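Are general-purpose machines ready for kitchen and shop-floor chores? (long)

Home Automation & Light Robotics > General Discussion

torquewrench_ed
Posted 20th March

I run maintenance for a contract packer. We have 13 arms on site, all doing pick and place from fixed infeeds, and they are good at it. Last week my director came back from a trade show and asked why we can't have one clean the break room. I told him we can't, and then found I had trouble saying exactly why in terms he would accept.

So I would like actual reasons, with numbers if you have them. Assume the budget for hardware is not the problem. Assume a fixed base or a simple linear rail. Jobs on his list: clear the sink, wipe counters, sort returned totes on the shop floor, sweep under the benches.

gantry_goat
Take sweeping off the list. A floor machine does that today and does it acceptably if people keep cords off the floor. It is a solved job because the tool is the robot. The other three need a hand, and the hand is where it goes wrong.

torquewrench_ed
Agreed on floors. We already have one. It eats stretch wrap.

m_halvers
I disagree that the hand is the problem. A parallel gripper with compliant fingers will pick up most of what is in a break room. The problem is knowing what state the job is in. When is a counter wiped? When is a sink clear? Your infeed arms have a sensor that says part present or part absent. There is no sensor for "clean enough."

gantry_goat
You can threshold that. Take a reference image of the clean counter and compare.

m_halvers
Under which lights? With whose mug left on it, and is the mug trash, dirty, or somebody's? I tried reference comparison on a bench-clearing job in January. It flagged the window reflection as debris for most of every afternoon. We masked the area, and then it missed real debris in the masked area.

RenataC
Renata Carrasco here, formerly on the Trollcombe trials for those who remember the old thread. I can give some figures for tote sorting since that one gets treated as easy.

We logged 921 attempts at taking a returned tote off a mixed pallet, identifying it, and placing it in one of four lanes. 188 needed a person to step in. That is a bit over 20 percent. The causes, in descending order:

Totes nested inside one another and stuck
Label missing or covered
Residual contents (gloves, paper, once a full lunch)
Tote cracked so that the grip point flexed
Communication faults, which I count because the customer does

A person doing the same work clears a nested pair by banging it on the floor. We never found a tidy equivalent of banging it on the floor.

torquewrench_ed
This is useful. What was the cycle time on the good ones?

RenataC
Slower than a person by enough that it only made sense unattended, and with that intervention rate it could not be unattended. That was the whole finding, more or less.

beltdrive77
I think you are all grading against the wrong standard. If a machine does 80 percent of the totes overnight and leaves the rest in a reject lane, the morning crew starts ahead. You don't need zero interventions. You need interventions that can wait.

RenataC
A fair point, and we did try a reject lane. The label faults waited fine. The nested totes did not, as a jammed pair tended to stay in the gripper and stop the cell. A batch that stops at 1 a.m. has done an hour of work by morning.

beltdrive77
Then that is a gripper release problem, so gantry_goat wins that one.

gantry_goat
Noted for the record.

villa_service_tech
I do installs of the Villa counter unit, the small one with the short reach. Sold for commercial kitchens. In my experience it is fine with a rack of matching plates and poor with anything else. Sites that are happy changed the kitchen to suit it: one plate size, one cup, no loose cutlery. Sites that are unhappy expected it to cope with what they had. The manual says as much but the manual comes after the invoice.

torquewrench_ed
Could you standardize a break room that way?

villa_service_tech
No. People bring their own cups, and they will keep bringing them after you send the email.

m_halvers
Which is the state problem again.

prarness_lab
We work on the sink job specifically, so a few remarks from the Prarness side. I think both camps here are partly right.
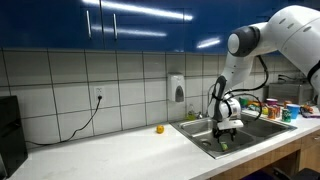

Sinks are harder than tables for reasons that have little to do with plates. The walls limit your approach angles, so the wrist has to come in close to vertical, and any bulk around the gripper has to clear the rim and the faucet. Brushed steel gives poor depth readings, and an arm reaching in from above shades its own work; you can see the right basin partly in shadow from it. Then the target itself. There is a small green object on the floor of the left basin under the fingertips, and I would ask this thread to say whether it is a sponge or a bit of vegetable. One goes back by the faucet and the other goes in the bin, and the grip force is different for each. Cables are the dull part: a loop hanging outside the forearm is clear of the work until you rotate the wrist, at which point it wants to visit whatever is standing along the back of the counter. Route with enough slack for the full wrist range and you get a bigger loop. Route tight and you lose range. We have not found a setting I would call good.

gantry_goat
I would say sponge. I would not bet a planner on it.

m_halvers
Vegetable. And there is the argument in one object. Now do the orange on the counter: leave it or put it away?

prarness_lab
Leave it. Our default rule is that whole fruit on a counter is left alone. The rule was written by hand, and the list of such rules is at 175 and growing. I don't find that encouraging.

beltdrive77
Why not just grip everything gently and sort by what it feels like? A sponge compresses.

prarness_lab
So does cooked zucchini. Force feedback helps separate rigid from soft. It does not separate soft from soft very well with hard fingertips, and soft fingertips wear out and hold grease.

RenataC
On cables, have you looked at routing through a spring return at the elbow? It cut our snags on the totes. It adds a service item.

prarness_lab
On the list to try. Concern is washdown.

londis_dad
Home user, so a lower bar. I don't need it to know what an object is. I would be content with a machine that puts everything from the counter into one bin and lets me sort it later. My local Londis has staff who do more or less that with the returns shelf at closing.

villa_service_tech
Until it puts a full cup of coffee in the bin sideways.

londis_dad
Withdrawn.

torquewrench_ed
All right. What I am going to put in front of the director:

Floors: yes, have it already.
Totes: possible with a reject lane, if we can fix nesting at the source. I will ask the drivers to stop nesting odd sizes and see if that holds.
Counters and sink: no for now. Revisit if the category rules stop growing.

m_halvers
The tote line is optimistic. Drivers nest to save trips and they will go on doing it.

torquewrench_ed
I know. I would still like to measure it before saying no. RenataC, did you record intervention time as well as count?

RenataC
Yes, per event, with cause codes. I'll strip out the site names and send you the sheet.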